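Colmont Payments Log

Version 2 of the data card

Summary

Colmont is a small dataset of shop payments made with digital coins. It covers 500 orders from one online store, Tshabalala Home, which sells kitchen goods and small appliances to customers in several countries. For each order we give the coin used, the price in dollars when the customer pressed the pay button, the price when the payment was confirmed, and the fee that the customer paid to the network. The data was prepared by Lizelle Engelbrecht for the Skullureck project, which studies how prices move while a buyer is waiting.

Why we made it

Many articles about coin payments speak about large companies and large sums. We wanted to look at ordinary purchases, where the fee can be a serious part of the total. A customer who buys a toaster does not think like a trader. She wants to know what she will pay, and she wants the same number on the receipt.

The first version had only the final price of each order. Several readers wrote to us that this was not enough to calculate the loss or gain of the shop, and they were right. Version 2 has both prices.

What is inside

There is one table in CSV format, orders.csv, and one short text file with the list of product groups. The table has 6 columns:

order_id: a random code, not connected to the number used by the store
coin: short name of the coin
usd_at_click: price in dollars when the customer started the payment
usd_at_confirm: price in dollars at the moment of confirmation
fee_usd: network fee in dollars
group: product group, for example cookware, heating, storage

Empty cells in fee_usd mean that the wallet did not report the fee. Please do not read them as zero. We made this mistake ourselves in an early draft and the average fee looked much better than it was.
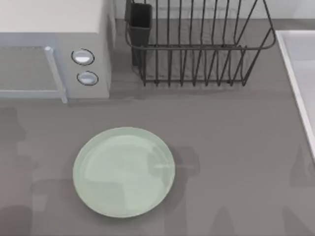
Product groups were assigned by hand from the store's own catalog. Where a customer bought items from two groups, the order takes the group of the more expensive item. The original basket is not included.

How the data was collected

The store uses a payment tool called Arer, which writes one line to a log each time the state of a payment changes. We took these logs for a period of 18 weeks, starting in January, and joined the lines that belong to the same order. Orders that were canceled before any coins were sent are not in the table. Orders that were refunded later are in the table, but they are not marked — the refund is done outside of Arer and we have no safe way to match it.

Dollar prices come from the rate that Arer showed to the customer. We did not replace it with a rate from an exchange. If you need a market rate, you will have to add it from another source, and for this you need the times, which we removed for privacy. We know that this limits the use of the data.

Privacy

Names, wallet addresses, transaction codes, shipping countries and times were deleted before the table left the store. Prices are rounded to full dollars, fees to cents. In a few product groups there were so few orders that a buyer could perhaps recognize her own, so we merged these groups into one called other.

Known problems

One store is not a market. The customers of Tshabalala Home had already decided to pay with coins, so the table tells nothing about people who looked at this option and went back to their card.

Some coins appear only a few times. Please be careful with averages per coin.

The column usd_at_confirm depends on how many confirmations the store asks for. This setting was changed once during the collection, and we do not know on which order the new setting begins.

How to load it

The file uses commas as separators and a dot for decimals, with UTF-8 encoding. The first line has the column names. Read order_id as text, otherwise some programs remove the zeros at the beginning.

License and contact

You may use and share the data for research and teaching if you name the Colmont Payments Log and the version. For commercial use please ask first. Corrections are welcome in the issue list of the Skullureck repository, and Lizelle Engelbrecht reads them. Please include the order_id when you report a wrong value.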